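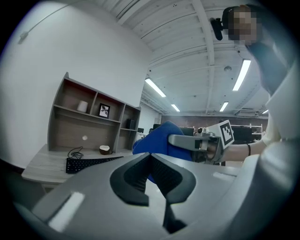

Fig. 1 – Sala clara, uma pessoa à direita, de roupa clara.

Ergonomia e iluminação de interiores – apontamentos da aula 4

Iluminância (lux) = fluxo que chega por m². Luminância = o que o olho recebe da superficie. Não confundir no exame!!

Encandeamento: directo (janela, luminária sem difusor) e reflectido (tampos brilhantes, ecrãs). Monitor perpendicular à janela, nunca de frente.

Caso Kemden (trabalho da Ilze Kairys): open space, medição às 9 h, luzes apagadas. Junto à janela 371 lux, no posto do fundo 239. Contraste entre postos conta tanto como a média – ver folha de cálculo.

Reflectâncias: tecto o mais claro possível, paredes médias, chão mais escuro. Tampo mate.

Temperatura de cor: neutra para escritório. Quente só em zonas de pausa. Misturar as duas na mesma sala = queixas.

Posto sentado: antebraços apoiados, topo do ecrã à altura dos olhos, pés no chão ou apoio. Pausas curtas e frequêntes.

Para a próxima: ler cap. 9, trazer planta da sala escolhida com janelas marcadas. Grupo do Povilas Paju apresenta primeiro, depois In-ho Bae.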